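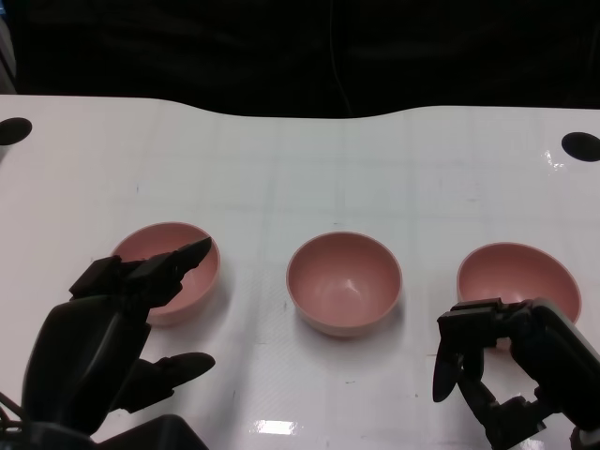
Pink bowls: stack them or leave them out?

Started by kingi_crumbs

Three dusty pink bowls, pale rims, white table. My other half says they belong in the cupboard. I say they live on the table in a row and look expensive, which they weren't.

Liltow
In a row until somebody wants cereal. Then it's two and a gap.

Sheyla Villanueva
Stack them. I had 12 out on open shelves once and spent every Sunday washing dust off crockery we hadn't eaten from.

kingi_crumbs
Twelve is a canteen. I have a tasteful arrangement.

milow_ish
Disagree with Sheyla, stacking scuffs the glaze. Bit of kitchen roll between each.

Sheyla Villanueva
Kitchen roll. For cereal bowls. Do you tuck them in as well?

milow_ish
Mine have no scuffs, thanks.

Liltow
More bothered by the glossy white table tbh. Had one, 100% fingerprints by February. Does the shine not drive you up the wall at teatime?

kingi_crumbs
Only when the lights are on. Anyway he's put two of mine in the cupboard while I was typing this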